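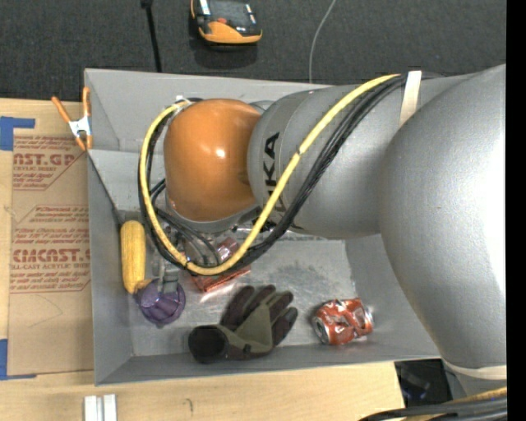 Gray bin on the wooden tabletop, mixed contents, fixed camera.

Pimbridge Mixed Bin Set

Contents
544 still images of small household and play items lying in a gray open-topped bin. Each image has one row in items.csv.

Items
The pool holds 61 items, drawn in different mixes for each fill. Item names are plain nouns with a color where it helps: "corn, yellow", "cup-like, purple", "package, red". Brand names are left out of the labels. Food shapes are filed under "food" whether real or toy.

Columns
image_id, fill_id, item_name, color, touching, against_wall, hidden
"touching" lists the other items in contact. "against_wall" is left, right, near, far or none. "hidden" is none, part or most, judged by eye from the single image.

Splits
Train 412, test 132. Images from one fill stay in the same split.

Known problems
The bin floor is scuffed metallic gray and reflects. Shiny wrapping is hard to outline against it, and 26 rows have the color field left blank for that reason. Purple and dark blue were mixed up in the first Cemero pass; corrected in the January release. Items marked "most" under hidden should not be used for color counts.

Labeling
Two passes, Cemero then Bernley. Disagreements were settled by Ruoxi Lu. Send corrections with the image_id and the column name.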